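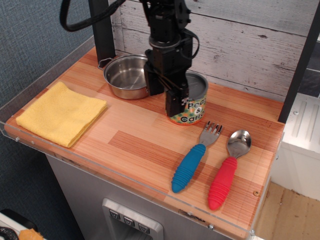 Peas & Carrots at the back, fork and spoon at the front, cloth folded and ready.

I have been going on about play kitchens to anyone who'll listen since January, so it was only a matter of time before one got its own post. And what a lovely little thing it is! The worktop is wood, a proper warm-looking one, and it's small enough that five things on it feels like a full kitchen. I think that's what I love most. You put down a pot, a tin and a cloth and suddenly you're cooking.

I should say straight away that I didn't have a play kitchen as a child. My cousins did, and I was allowed a go on it at Christmas if I'd been good, and I remember being furious that there was never anything to cook IN. There were plastic tomatoes everywhere and one saucepan with a cracked handle. So when I started collecting bits for ours I was very firm with myself: decent pot first, food second, and everything else when it turned up.

The pot is stainless steel and it's my favourite. It has looped metal handles and the inside is so shiny that it catches the light from wherever you're sitting. I came very close to getting an enamel one from Narisen (they do a mustard yellow that I still think about) but I'm glad I held out. Steel makes the right noise. If you stir a metal spoon round a metal pot, you sound like someone making tea in the next room, and my niece will do it for as long as you let her.

Then there's the tin. I adore the tin! Polka dots all over the label in green and orange, and PEAS & CARROTS in big cheerful letters, which is exactly what I'd want from a tin of vegetables in real life too. I do have a weakness for pretend tins. A friend passed on a whole bag of them last spring and I went through them on the floor like it was my birthday. The dotty one came out on top by miles. It's bright, it stacks, and it gives you an entire menu. So far I've been served peas and carrots soup, peas and carrots cake, and once, on a very grand evening, peas and carrots "with nothing".

The cutlery is the chunky kind made for small hands, a fork with a blue handle and a spoon with a red one, both with fat ribbed grips and metal heads. I much prefer these to the thin plastic sort that come in the boxed sets. They were £3 for the pair at the Durán market stall, where I'd gone for buttons, and I came home with no buttons. Ximena Sosa (she of the marvellous jam, for those who've been reading a while) says hers had the same colours and that the red spoon was fought over every single day. I can report the same. Blue fork, perfectly content, left alone. Red spoon, tears.
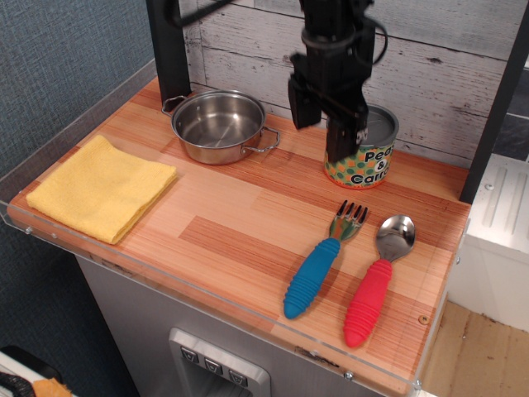
My favourite corner: shiny pot, dotty tin and the famous red spoon.

Now, the cloth. It's a pale yellow microfibre one, folded into a square and kept at the front on the left, and I can't tell you how much use it gets. It's an ordinary cleaning cloth, I bought a pack of 11 for the house and pinched one. It has been a tea towel, an oven glove, a blanket for a bear and a slice of cheese. The wiping down is honestly more popular than the cooking. Someone pours imaginary soup, someone else gasps, out comes the cloth, and off we go again until the worktop is spotless.

We've got a sort of routine for tidying as well, which grew up by itself. Pot to the back, tin to the back beside it, cloth folded on the left, fork and spoon next to each other on the right. My niece does the fork and spoon very seriously and likes the heads pointing the same way. I do the folding, and my folding gets inspected. I've had to redo it twice in one afternoon!

A few of you asked what I'd add next, so, a short wish list. I'd love a tiny colander. I'd love a second tin, something with a plain label so the dots still get to be the star, and I've been eyeing up the Devetti sweetcorn one, though the postage is silly. Small wooden spoon, definitely. I did count up the play food we've got in the basket upstairs and it came to 56 pieces, so no more fruit, please, however sweet the little pears are. We only ever get a handful out at a time anyway and the game is so much better for it.

If you've got a pretend tin you're fond of, tell me what's on the label. I'm especially after soups. And if anybody knows where to find a colander that will sit inside a small pot without wobbling, leave me a comment and I'll be round there before tea.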